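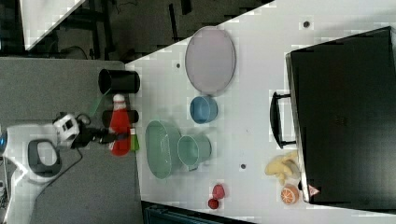

Search this site Enter keyword Go

Grakanance opens up Kerslake, a set of 2185 tabletop demonstrations for robot learning

August 8, 2025
By Antonina Chornovol, Grakanance

KORNLOW - I get to write this one myself, and I'm glad, because I've spent most of the past year standing next to a white table with a robot arm clamped into my daily routine. Today we're releasing Kerslake, our collection of household pick-and-place demonstrations, and anybody who wants to train a robot on it can have it for free.

The collection holds 2185 demonstrations. In each one a person steers the arm through a single small job from start to finish, and we save the camera views together with everything the joints and gripper were told to do. Pick up the bottle, put it in the basket, let go, back off. Then we shuffle things a bit and do it again (and again, and then it's lunch).

We kept the objects plain on purpose. There's a ketchup bottle, a bowl, a mug, a big oval plate, black cups that like to roll, and a little pile of play food with bananas, an orange half and a strawberry. I bought a good part of it in one trip and the cashier asked how old my kid was.

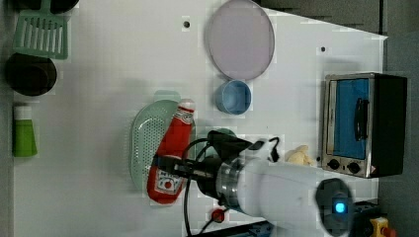
The ketchup bottle ended up being the star. It's the object I'd hand to any new operator on day one, as you can come at it from the side or from the top, grab it high or grab it low, and every choice changes what happens when you get to the basket. A learning system that has only ever seen one neat grasp tends to freeze up when the bottle is lying at a funny angle. So our operators were asked to vary it, and to keep going when a grasp was a little ugly. If they had to back up and try again, we kept that too. Those second tries are labeled, so you can leave them out if you'd like a cleaner set.

Shiela Calimlim ran the recording sessions and trained our nine operators, and I want to give her a whole paragraph because she earned it. She wrote the task cards, she threw out the task cards, and she wrote better ones. "The first cards were way too bossy," Shiela told me when I asked what I should put in here. "They said exactly where to grab. Everybody did the same thing and the recordings looked like copies. Now the card says what should end up where, and how you get there is your business."

We worked with our neighbors at Stirkenico on the cameras and the timing. They have a lot more patience than I do for the question of whether a video and a joint reading happened at the same moment. All the views in a demonstration share one clock, and where a session drifted too far we pulled it. That cost us 130 recordings, and yes, I sulked. 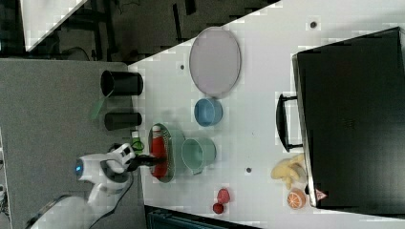
The gripper reaches down to a red bottle in the small oval basket.

What do you get in the download? Every demonstration comes with its camera views, the arm and gripper commands, the task card in plain English and a short note from the operator. I'm very fond of the notes. Most say "fine" or "ok," but some go on for several lines about a spatula.

You also get two ready-made splits. One holds back whole sessions for testing, and the other holds back certain objects, so you can check how your model does with something it never practiced on. Please tell us which one you used when you share results - the numbers won't compare otherwise, and I'll be the one getting the emails.
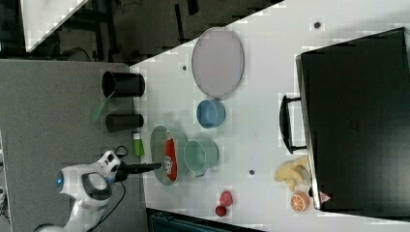

There are gaps, and I'd like you to hear about them from me. It's one style of arm and one kind of gripper. The lighting barely changes. We have plenty of picking up and setting down, a fair amount of pushing, and very little that involves opening or closing anything. Nothing in Kerslake is soft like a towel or a shirt either, unless you count the plush banana. If you're hoping to fold laundry, we aren't there yet.

Shiela and I are planning a second round in October with new operators and a longer shopping list. We'd love suggestions for objects. Cheap and easy to find is best, so that other labs can set up a similar table without hunting for some discontinued mug.

The collection is free for research and teaching, and businesses can use it too as long as they credit it. We'll be running an open afternoon at our Kornlow workshop for anyone who'd like to try steering the arm. Fair warning, it's harder than it looks and you'll want another turn.

About Grakanance
Grakanance is a small robotics company in Kornlow. We record demonstrations and build tools for people who teach robots everyday tasks.

Press contact: Antonina Chornovol, Grakanance, Kornlow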